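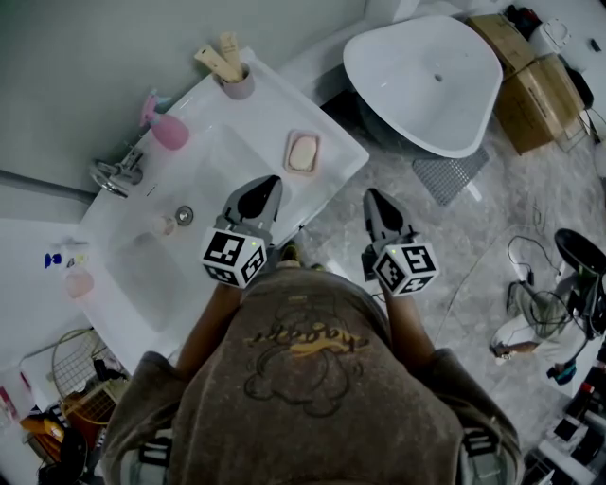
Celtbridge go top after seven-goal thriller at Novatdale

23 July 2026

What a night of futsal! Celtbridge are top of the women's league for the first time since February after coming from two goals down to beat Novatdale 4-3, with the winner arriving 59 seconds from the end in front of a packed and very noisy sports hall.

Novatdale hadn't lost at home all season and they started like a side who had no plans to change that. Their press was ferocious. Celtbridge could barely get the ball out of their own half in the opening minutes, and when a loose pass across the back was picked off, the home captain rolled it calmly into the bottom corner. The second was even better, a kick-in taken short, a dummy that sent two defenders the wrong way and a first-time finish off the inside of the post.

At that point it looked as if it could turn into a long evening for the visitors. Coach Flynn Nepia called his time-out, moved his pivot wider and asked his goalkeeper to throw long over the press. The change worked almost at once. Three times in a row Celtbridge got in behind, and from the third they pulled one back, a lovely cushioned volley at the far post that had even a few of the home supporters clapping.

The second half was played at a ridiculous pace. Celtbridge drew level from a corner, a low ball driven hard to the edge of the area and swept home through a crowd of legs. Novatdale went back in front within a minute, catching the visitors upfield and breaking three against one. Then came the save of the match: with Celtbridge stretched again, their keeper raced off her line, spread herself and got a boot to a shot that had goal written all over it. Had that gone in it would have been 4-2 and very probably the end of the contest.

The equaliser came from the resulting counter-attack, or near enough. The ball went wide, came back inside, and a shot from the left took a slight deflection on its way past the Novatdale goalkeeper. Both benches were on their feet from then on (the officials had a word with each of them, to no great effect).

Novatdale had five fouls against their name by this stage and had to be careful in the tackle. Celtbridge knew it and kept running at them. With a minute left on the clock they worked the ball patiently from side to side, waited for the gap, and slid a pass down the line. The cut-back was perfect and the finish, from all of two metres, was one she will be asked about for years. The whole Celtbridge squad ended up in a heap by the corner.

There was still time for Novatdale to bring on a flying goalkeeper and hit the crossbar from ten metres, a strike that deserved better. They will feel hard done by, and with some reason. For long spells they played the best football in the league.

"I've been in this game a good while and I don't think I've enjoyed one more," said Nepia afterwards, his voice all but gone. "At two down I just wanted us to be braver on the ball. The girls took that and ran with it. The keeper was out of this world tonight, and I'd like to say well played to Novatdale too, they were brilliant."

In the evening's other match, Sodeo and Henare shared a 2-2 draw that keeps both in the hunt for the play-offs. Henare led twice, the second time through a fierce free kick, but Sodeo's young substitutes gave them fresh legs late on and the equaliser was thoroughly earned. Sodeo remain third on goal difference, with Henare just behind them.

Celtbridge are at home to Henare in the next round, while Novatdale make the trip to Sodeo knowing that a win could take them straight back to the top. The Celtbridge hall holds 1000 and the club expects to sell every seat, so get in early if you fancy it. Doors open 40 minutes before the first whistle, and under-12s get in free with an adult.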